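Section 4. Planning and Budgeting for a Makura Two-Arm Station

4.1 Scope

This section applies to departments at the Jirnside site that intend to request a Makura station in the coming budget year. It covers the equipment request, the consumables allowance and the reserve. Assembly and calibration are covered in Sections 5 and 6. Requests for a second station follow the same steps, but may reuse the floor survey from the first if the room has not changed.

4.2 Before You Request a Quote

1. Obtain a copy of Form E-2 from the planning office. Earlier versions of the form will be returned.

2. Name one budget holder. Shared cost centers are accepted only with both signatures.

3. Write down the task the station is to perform, in one paragraph, using the names of the objects to be handled. "General handling" is not sufficient.

4. Measure the floor space, including clearance for a person to reach the table. Record the position of the nearest power outlet and network port.

5. Send the task paragraph and the measurements to Wanyama with the request for a quote. Allow 39 working days between order and delivery.

NOTE: Quotes list the arms, the frame and the cameras on separate lines. Do not combine these lines on Form E-2. The arms are entered as capital equipment. Cameras and cables may be entered as minor equipment.

4.3 Items To Be Budgeted

Each station is planned as one unit with two arms. A complete request has the following lines:

Arms, grippers and base plates
Frame, rails and tabletop
Wall and table coverings
Fixed and wrist cameras, with cables
Containers and objects for the task
Reserve

Wall and table coverings may be plain or printed. Departments that plan to work with more than one covering should price each as a separate set. Objects for the task are priced by the piece, with spares, and are ordered locally. Soft or film-wrapped goods should be budgeted as consumables.
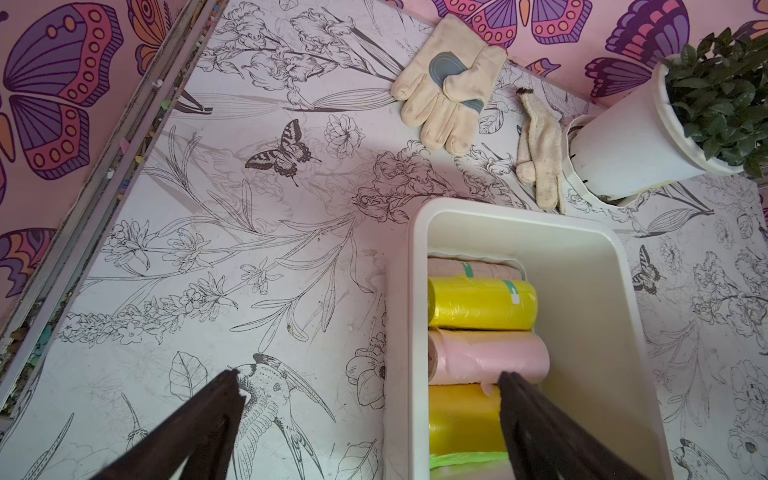

Wrist camera view: rolls stacked in the bin, gripper fingers on either side.
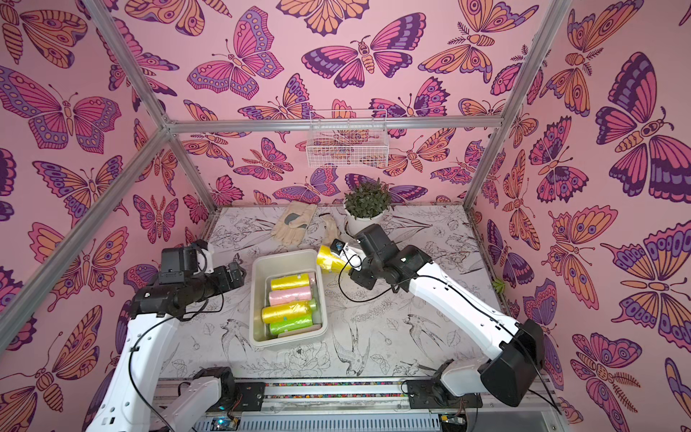
Both arms at the table, one gripper holding a yellow roll.
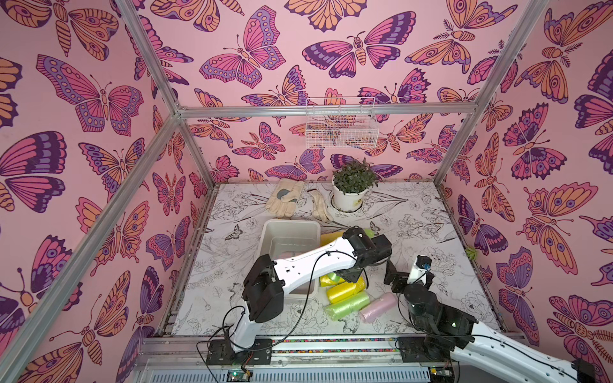
Tub at center left, rolls on the table beside it.

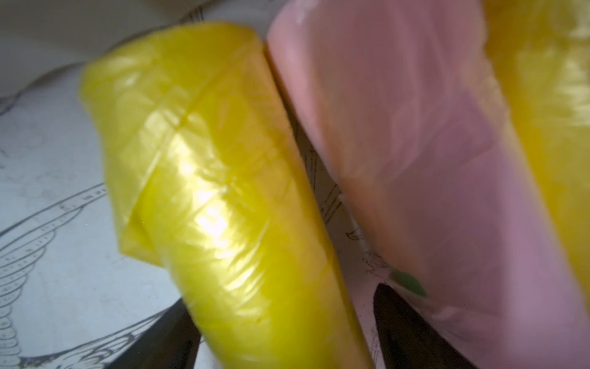
Wrist camera view at close range: yellow and pink rolls.

4.4 Consumables and Reserve

1. Enter $917 for consumables on the first request. This amount covers the first year and may be revised at the midyear review.

2. List gripper fingers by part number. Fingers are wear items and are not covered under the Gonuvton service plan.

3. Enter the reserve as its own line. It may not be used to purchase additional objects for the task.

4. Keep receipts for all local purchases, including household goods.

CAUTION: Do not order replacement cables from the general supply catalog. Cables that are too short can restrict the movement of an arm and place strain on the connectors.

CAUTION: The station must not be powered from an extension cord. If the survey shows that a new outlet is needed, the electrical work is charged to the requesting department and must be approved before the order is placed.

4.5 Submitting the Request

1. Attach the quote, the floor survey and the task paragraph to Form E-2.

2. Submit the package to Oratile Ntuli, Equipment Planning, by the end of November. Packages received later are held for the following cycle.

3. If changes are requested, return the corrected pages only, initialed by the budget holder.

Approved requests are issued an order number, which must appear on all later correspondence with the supplier. For changes after approval, see Section 4.6.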